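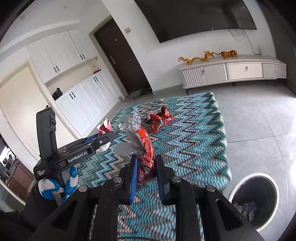
2 min read

Hand-held grippers on soft packaging

Two grippers were used on crumpled snack wrappers over a knitted chevron cloth, with a round waste bin beside it on the floor. Film is a hard test. It folds under load and offers no fixed edge.

The ribbed blue pads suit creased film. I rate pad grip 5 out of 5 and would not change the profile. The linkage is wide when open, so approach from the side needs planning. The Fernham log for the trial holds 491 grasps against a target of 500.

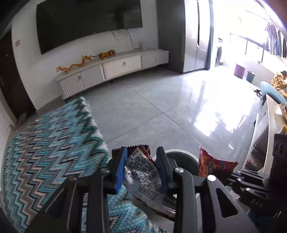

Handling and reach

Printed film, twisted or flat, needs the same closing force. Wrist load is acceptable until Sunday-length sessions.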